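Polliditz handheld gripper pair, evaluation notes
25 August 2022

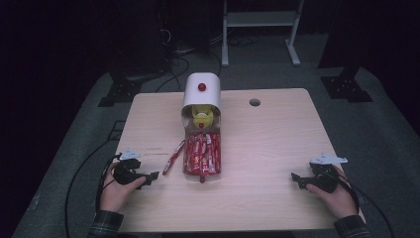 Quote from Polliditz is for the two-gripper kit with tracking software and one year of support. Trial unit goes back at the end of the loan period, so the open items below need closing before then.

Snack dispenser task, both hands. Planned total 200 episodes, 11 recorded so far. Hold the compartment with the left, work the red knob with the right, then pick up the stick and lay it on the table. Naveen Thakur wrote the task sheet. I changed one line: the stick now starts at a different angle each episode.

Notes on the kit:
Cables are the main complaint. Both leave toward the floor and the right one pulls on the wrist at full reach. Asked Polliditz for a longer lead.
Jaw opening is enough for the stick. Marginal on the dispenser body. Grip low, on the clear compartment.
Log for episode 4 stops at sample 1664 with no error message. File sent to their support, ticket open.
White markers: one screw each, no locking compound. Check before every session.

Hélène Beaudoin wants the same task run on the Tanguy kit before we compare prices. Agreed. Same table, same dispenser, same start positions. Tanguy's April quote has expired, need a new one.

To do: export format for the Namholm server, spare jaw pads (part number missing from the manual), repeat episode 4.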